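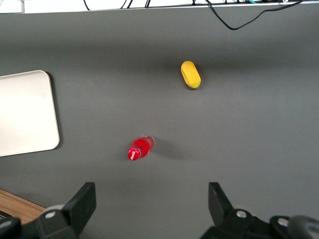

Eero Kauppinen
Skarnness robot cell, mostly days
2019-03-26

A thread about the day the pause button turned out to be more of a suggestion. Long, with a dull bit about queues in the middle. Everyone still has the usual number of fingers.

The job, as given to the arm: pick up the little red bottle, put it in the tray. Then pick up the yellow thing, put it in the tray. Then I take both out and put them back on the grey mat, and it does it all again. I have a degree.

The bottle is the hard one. It lies on its side, it's shiny, and the cap is a different shape from the rest of it, so where you grab it matters. The yellow one is a pleasure by comparison. Everybody loves the yellow one.

Run 8 of the morning. Arm comes down over the bottle, fingers wide open, has a think, and stops. It does this sometimes. The camera sees a highlight on the plastic and the software from Beyene decides the bottle is in two places.

Triin Tamošiūnaitė was on the tablet. She pressed Pause. The big square went amber and said PAUSED in capitals, as you'd want. She waited a moment, then reached in to turn the bottle a bit.

The arm went down.

Slowly! We run it at crawling speed with people nearby, and the force limit is set low. It pressed one finger plate into the back of her hand, felt something that wasn't table, and tripped out with fault 1051. She has a small red mark and a large vocabulary.

Fault 1051 in the manual is "unexpected contact". I mean, yes. It was unexpected on both sides.

She hit the emergency stop with the other hand, which worked, and I want that on record because the rest of this thread is about things that didn't.

First theory, mine, delivered with great confidence: cable. There are black cables looping along the back of the mat and I have disliked them since we moved in. I have blamed them for a dropped connection, a slow camera and one power cut that affected the whole street.

It wasn't the cables. I spent most of an hour wiggling them with the power off and then with a meter on, and they were in perfect health. I've tidied them in my head. In the world they remain as they were.

Second theory, from Kevin Cusi, who wrote most of the tablet page: the press didn't register. Greasy screen, glove, that sort of thing. Except the square went amber. And the log has the press, with a time on it, clear as anything.

So then we read the log. All 631 lines of it, printed, because Fotini Liapis doesn't trust scrolling. She went through it at the kitchen table with a ruler and a pencil and found it before her tea had cooled.

Dull bit about queues now. Skip four posts if you have plans.

The tablet talks to a thing that hands out moves. The thing that hands out moves talks to the arm controller, a Lastdale box under the bench. Moves get handed over in small batches so the arm doesn't stutter between them.

Pause stops new batches. It has always stopped new batches. It does nothing at all about the batch the controller already has.

Normally you'd never notice. A batch is over in a blink, so you press Pause, the arm finishes a twitch and stands still, and you think "what a good pause button".

But if the arm is already standing still, waiting for the camera to make up its mind, the batch sits there too, half done. Pause goes amber. Nothing moves, because nothing was moving. Then the camera makes up its mind.

Six seconds, in our case. Long enough to look at the screen, look at the arm, decide it's safe, and put your hand in. You could hardly pick a worse number if you were trying.

What gets me is that the screen wasn't lying, as such. Something was paused. It just wasn't the heavy part.

Kevin's face, when Fotini slid the page across with one line underlined. He said "oh, that's mine", went and made a round of tea for everybody, and came back with the fix half written on the back of an envelope. I've worked with people who'd have taken a week to get to "oh".

It's mine as well, for what it's worth. I signed off the checks on that button. My check says, in full: "Press Pause while arm moving. Arm stops. OK." I never pressed it while the arm was sulking.

Someone has asked why she didn't use the emergency stop before reaching in. Fair. The rule sheet on the wall says Pause is fine for adjusting objects. I wrote the rule sheet. You'll be spotting a pattern.

The reason the sheet says that is because the emergency stop drops power to the arm and it takes ages to come back, with a homing routine and a lot of beeping. So people were avoiding it, so I gave them something easier. Something easier and wrong, it seems.

Rang Bjarke Hviid over at Drustthorpe, who has a similar setup and a longer memory. He listened to the whole thing and said "does your pause wait for the arm to tell it it's paused?" I said no. He said "mm". I have been told off by professionals and it was never as bad as that "mm".

Changes so far, for anyone with the same sort of rig:

Pause now goes to the controller directly and throws away whatever it's holding. If that means the arm loses its place and we start the pick again, we start the pick again. It's a bottle. It can wait.

The square stays grey until the controller reports back that it has stopped and is holding nothing. Only then amber. Kevin wanted a spinning circle for the bit in between. Triin wanted the words HANDS OUT. Triin got her way, having contributed the hand.

Separate hold switch on the bench, wired to the controller's own protective stop input, so it doesn't depend on anyone's web page. It keeps the arm powered, so no homing and less beeping. This should have been there from the start and there was even a terminal free for it.

Rule sheet: Pause is for pausing the job. Hands go in on the switch, or the emergency stop, and that includes "just quickly". Old sheet is in the bin. I kept thinking someone would ask for it so I fished it out again and it's now in a folder, with a coffee ring.

And the check on the button is now done three ways: arm moving, arm waiting on the camera, arm waiting on the gripper. That last one we hadn't tried either. I tried it this afternoon on the old code, with a rolled-up newspaper standing in for Triin.

The newspaper did not do well. So that's a second way of getting caught, with the fingers closing after the screen says PAUSED. Same cause, same fix, but I had to go and stand outside for a minute.

To the person asking about the low force limit: yes, it did its job, and it's the reason this is a thread with jokes in it. I wouldn't lean on it. It's set for the back of a hand. It knows nothing about a thumb trapped between a finger plate and a bottle.

To the other person: no, I can't share the log, it's got other people's stuff in it. It is also very boring. Fotini's pencil notes are good though. One just says "WHY".

Reported it up the chain, and sent a note to Beyene about the camera wait, which they should at least put on a screen somewhere. "Waiting for image" would do. An arm that's waiting and an arm that's stopped look exactly the same from where you're standing.

Triin's fine, by the way, since several of you asked about her before asking about the arm, which does you credit. She's been offered the afternoon off and has used it to rewrite my rule sheet in a larger font.

We've got the new pause on the bench now and the arm locked off until it's been through the three checks with somebody other than me or Kevin pressing the button. Fotini has volunteered. She's bringing the ruler.

Muting this for a bit. If you've got a pause button that goes amber, go and find out who told it to.

Oh, and the highlight on the bottle is still confusing the camera. Open to ideas. Kevin says matt varnish.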